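Ovham Community Kitchen: autumn notes

The supper club is back, and so is the argument about whether soup counts as a meal. We served 1,506 plates last season, a good many of them soup, and the matter remains open.

What's new

The Greleo oven has been repaired. It now reaches the temperature on the dial, so please stop adding twenty minutes to everything out of habit. The first batch of flapjacks after the repair could have been used to patch the car park.

Kinsella Stores will go on letting us have their surplus vegetables until November. Expect marrow. If you have a recipe that hides the taste of marrow, we want it. If you have a recipe that brings out the taste of marrow, we wish you well.

The plate appeal has done better than feared. We asked for 15 dinner plates and were given mostly gravy boats — a sign that Ovham has given up on gravy. Plain, flat plates are still wanted, and dark ones are fine.
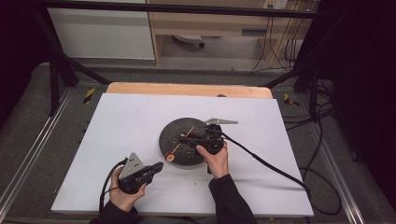 Dates and money

Bookings for the first supper open on Sep 26, 2018, at the Jema Street door. The kitty stands at 600 pounds, which covers the gas and a new tin opener. The old one may be collected by anyone who enjoys a struggle.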